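Closimholm library shuts upper floor until March, desks move downstairs

Closimholm's town library closed its upper floor this morning, and it will stay closed until March while the heating pipes are replaced. Ground floor open as normal. Hours the same, 9 to 5.

The work covers the reading room, the local history shelves and both study rooms. Contractor is Timeo, the same firm that did the school boilers. Crew was in before 8 a.m. pulling up carpet.

Trouble started in November, when a radiator valve let go over the map drawers. Most of the maps were saved. A second leak turned up 2 weeks later behind the history shelves, and after that the town asked for a full survey. The survey found 17 weak joints, most of them on the north side where the pipe is oldest.

Patching was looked at. Too slow, the town said, and the same pipe would be leaking again by next winter. So the whole run comes out.

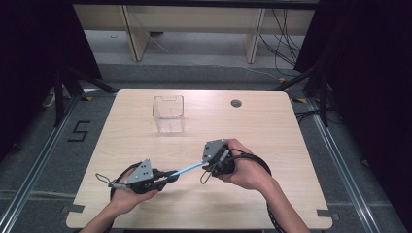 Study space is the big worry for students, with exams coming up. The library is putting 20 seats on the ground floor, along the windows and in the old magazine corner. No booking, first come first served. Laptops are fine but outlets are short, so charge up before you come. Bags off the chairs please, staff are asking.

Local history material can still be ordered at the front desk. Allow 3 working days. Anything from the map drawers is off limits untill the drying is finished, no date on that yet.

Kids' story hour stays where it is, 10:30 a.m. in the children's room. The evening language group moves to the Povia building across the square, side entrance, upstairs. Chess club also goes to Povia. The sewing group is on a break and will be back in spring.

Noise will be worst in the mornings. Drilling is supposed to stop at 1 p.m. every day, and there will be none at all during exam weeks.

Holds and returns not affected. The outside book drop is open all night as usual. Late fees on items borrowed before the closing are waived through February, so no need to call about those.

The elevator is out of service for the public the whole time. Restrooms on the ground floor only.

The Yokoyama print show, which was due to open upstairs in January, has been pushed back to April. Tickets for the opening evening will still be good on the new date, which the libary will post at the front desk and on its web page.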